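Dual-arm sorting: does the wrist view earn its keep?

Manipulation > Methods and Results
11 replies

kestrel_lane
We finished the ablation I was asking about back in August and I'd like some eyes on it before Delyth writes it up. Two arms, parallel grippers, three containers on a white table. The policy is trained by imitation from teleoperated demos. Same demos for every condition, same number of training steps. The only thing we change is which camera views the policy gets.

Conditions are chest view only, wrist views only, and both. The task is moving packaged goods between the containers according to a typed instruction. We trained on 1,000 demos and ran 12 trials per condition on a layout the policy had not seen.

Both views: 7 of 12 completed
Chest only: 5 of 12
Wrist only: 5 of 12

So both is best, but I'm not sure I believe it.

tomsk_gearbox
I wouldn't believe it either. 7 against 5 with 12 trials each is nothing. Flip one trial each way and they're tied. You need a lot more rollouts before you say anything about ranking.

kestrel_lane
Agreed on the count. We were limited by reset time. What makes me want to keep going is that the failures look different. Chest only gets to the right item and then closes in the wrong spot. Wrist only goes to the wrong container to begin with.

pallet_moth
Can you post what the views look like? Hard to judge without knowing how much each one covers.

kestrel_lane
Chest height camera first, then one of the wrist ones. Same setup, but don't read them as a synced pair.

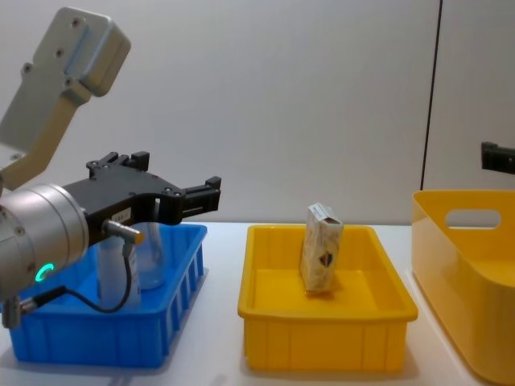
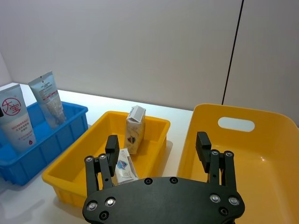

Resolution going into the network is lower than that. We resize everything and don't crop.

One more thing on the failures. When chest only misses, it is nearly always a miss in depth. The fingers come down short or long of the item. Left and right is usually fine.

pallet_moth
Thanks. Depth error from a single fixed view is what I'd expect. We had the same thing on the Neltent cell and it went away when we added a second fixed camera off to the side. No wrist camera at all. So I'd be careful about writing "wrist views help." What you may be measuring is "a second viewpoint helps."

tomsk_gearbox
That's the condition I'd want to see. Chest plus a fixed side camera, no wrist. If it matches your best number then the wrist part of the story is gone.

kestrel_lane
Fair. We have a spare camera and a mount. I'll ask Mererid if we can get the demos recorded again, which is the painful part.

d_pritchard
Delyth Pritchard here, I'm the one writing it up. I don't fully agree with pallet_moth. A side camera is fixed, so the arm blocks it sooner or later. In the chest view the near gripper and its cable pass in front of the blue bin, and the bottles in there are right underneath it. A side camera has its own version of that problem once both arms are in the work area. The wrist camera moves with the hand, so it keeps the fingertips in view the whole way in.

pallet_moth
It keeps the fingertips in view, sure. It also loses the target between them at the moment of contact, at least for anything small. I've watched a lot of wrist video where the last half second is a black finger pad and some table.

d_pritchard
For small flat items, yes. Sachets are our worst category under every condition. For bottles and boxes I haven't found that to be true. I can break the results out by item type, but with 12 trials per condition the cells get very thin.

tomsk_gearbox
Thin is an understatement. Please don't put percentages on those.

d_pritchard
No percentages. Raw counts only.

osprey_bench
Question about the unseen layout. Did you move the containers or only change what was in them? Your large bin and your tray are both yellow. If the instruction says "yellow tray" and the policy has learned "yellow, middle of the table," then moving things would break wrist only first, because it has less context about where everything is.

kestrel_lane
We changed both. Container positions were shifted and the items were swapped. The instructions use color plus a container word, so "yellow tray" and "large yellow bin."

osprey_bench
Then I'd split that into two tests. Shifted containers with familiar items, and familiar positions with new items. Right now you can't tell which one wrist only is failing on. Choosing the wrong container sounds like the first, but it could be the language side mixing up the two yellow ones.

kestrel_lane
That one we can do with no new demos, only rollouts. Good. I looked back through the logs while typing this, and most of the wrong container failures do go to the other yellow one.

osprey_bench
Then swap one for a different color in a few trials and see what happens. Cheap check.

d_pritchard
A new color is also out of distribution, so a drop there wouldn't tell us much. An improvement would.

rivet_soup
Has anyone compared with the Sterncombe baseline? They start the wrist encoder from the fixed camera encoder's weights and share everything up to the last block. We tried it on our Plindetti arms and it trained faster, with no clear difference at the end.

kestrel_lane
Ours are separate encoders. I can try sharing them after the split test. The plan for now is shifted containers and new items as separate tests, then the side camera condition if Mererid Mathias signs off on the demo time. I'll put the raw counts in this thread when the first part is done.

tomsk_gearbox
Post the reset procedure with it. If the same person resets and scores, I'd like to know that too.

kestrel_lane
Same person so far. I'll have someone else score the next batch from video with the condition hidden.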